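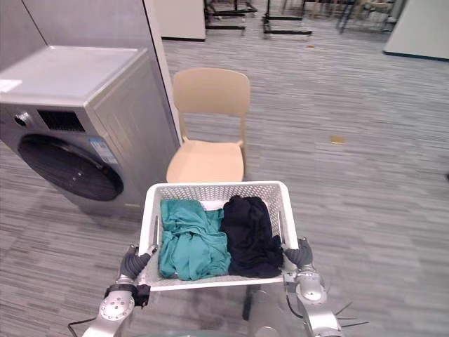 Front-loading washer and a beige chair.

Sales tax on mixed invoices: check yours before September

Quick one from the bookkeeping desk, quarter end is coming up fast and the inbox is full.

Several clients sell goods and labor on the same invoice. Parts plus install, supplies plus service call, that kind of thing. If both go on one line, the state may treat the whole amount as taxable. Depends on where you are and what you sell, so ask us before you change anything. But please stop lumping them together in the meantime.

What we saw at Cheetham last quarter: 720 invoices, most with a single line reading "job complete." No split. We had to go back to the work orders and pull them apart by hand. Took 30 hours, and yes that was billed. Nobody was happy, us included.

Videck had the opposite problem. Lines split correctly, tax charged on the parts, then the tax posted to income. So revenue looked better than it was and the liability account sat at zero. Fixed now with one journal entry per month, but the owner had already spent some of that money. Set up a separate bank acount for tax collected if you can. Move it over weekly.

Resale certificates. If you buy for resale and don't charge tax to another dealer, we need the certificate on file. Signed, with the permit number filled in. An email saying "we're exempt" won't do. Skeranell is still missing a few, you know who you are, send them over.

Use tax too. Bought equipment from out of state and paid no sales tax on it? You probaby owe use tax. Anything over 900 dollars, send us the bill and we'll look at it. Smaller stuff, put it in the shared folder and we'll go through it at quarter end.

New this fall: clients on the Zolteck package get a sales tax review included, up to 3,000 transactions. Past that it's our regular hourly rate. You don't have to sign up again, just make sure our login to your accounting file still works. Half of them expired over the summer.

Cutoff for documents is 5 p.m. on the last working day of the month. Later than that goes in the next batch. PDFs please, no phone pictures of receipts on a dashboard.

Questions, reply to this email or call the front desk and ask for bookkeeping.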